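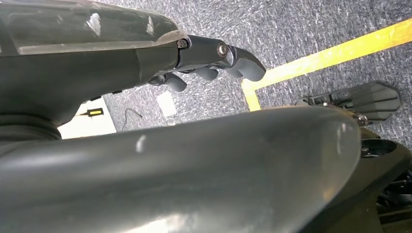 The yellow marking on the floor, first floor, Siriwan House

The Bondden Method cost us £3,503, plus the boxes. I know the figure because the invoice came to me, and I read it twice looking for the part where we got something.

What we got was a booklet of 33 pages, a morning's talk from a man in very clean shoes, and a stack of cardboard organisers with slots in them. The talk began at 11 and was meant to finish by lunch. Everything on a desk, he told us, was either Arriving, Living or Leaving. Arriving things went in the front slots. Leaving things went in the back. Living things could stay on the desk, provided you were able to say out loud why they lived there.

I asked what happened if you couldn't.

"Then you have your answer," he said, and people wrote it down.

He had tried it at Baveck, he said, and they had got back 900 hours. I asked where they'd got them back from. He laughed as though I had made a joke, and turned to the slide about cables.

Olard, I should say, is not a firm that does things quickly. We'd been in Siriwan House since November and half the kitchen was still in newspaper. The meeting room had no blinds. There was a cupboard on the stairs that we all believed to be locked, and it was only stiff. I couldn't see that our trouble was the want of a philosophy. I thought our trouble was that people put things down and walked off.

Still, the boxes were given out and for a week everyone behaved. You would hear them at it. "This stapler lives here because I staple." "This mug lives here because I'm drinking from it." One of the accounts lot gave a reason for her cardigan that went on so long the phone rang out. By the Thursday the reasons had got shorter, and by the Monday after that they had stopped, and the desks looked as they had before except that each of them now also had a box on it.

I was sent round with the form. It had a column for Arriving, a column for Living, a column for Leaving and, at the far right, a column headed Feelings, which I left alone.

The last desk I did was the double one, two tables shoved together with the seam showing. There was somebody at it in a T-shirt that said "wassup", sitting well back with both hands in their lap, holding a small wrapped thing, yellowish and white. I looked at the form. I looked at the lap. There was no column for laps.

"Is that Arriving or Leaving?" I said.

"It's mine," they said.

I wrote that down, under Living, and then crossed it out, as it wasn't on the desk. I started again with the laptop. The laptop lived there because it was a laptop. Fine. The thing with the aerials, over on the left-hand table, lived there because it always had. I pointed out that we'd only had the table since November. Always since November, then. The bottles at the back were leaning on each other, and the can had gone over at an angle, and I was told that these were Leaving.

"When?"

"In general."

"They should be in the back of the box, then."

We both considered the box. Something wrapped in black plastic was already sticking up out of the rear slots. I asked what it was. They said they had thought it came with the box.

I had been ready to be clever about all this. I'd been saving it up, if you want to know, for the report. But standing there with my pen out I found I had no better idea than the man in the shoes had. If you'd taken away the can there would have been another one by the afternoon. If you'd squared off the bottles, somebody would have wanted a drink.

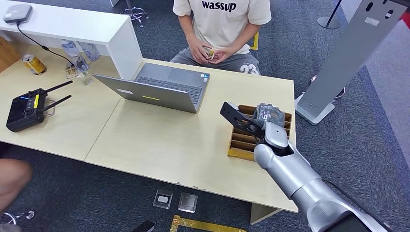
Well, it's only a box, came a voice from over by the kitchen, and you can't blame a box, but mine's the wrong size for anything I own and I've started keeping my lunch behind it, and I'll say this for the thing, my lunch has been safer there than it ever was in the fridge.

I asked whether lunch was Arriving or Leaving.

Depends on the time, said the voice.

So I put that in. I put all of it in, more or less as it was said to me, and I filled in the Feelings column after all, with the word "some". The report went upstairs on 4 April 2025 and I heard nothing for a fortnight, and then an email came round to say that Olard had been so encouraged by the findings that the Bondden Method would be extended to the stairs.

I went and had a look at the cupboard. I gave the door a good pull. It was full of flat cardboard, all scored and ready to be folded into slots, and on top was an invoice addressed to me.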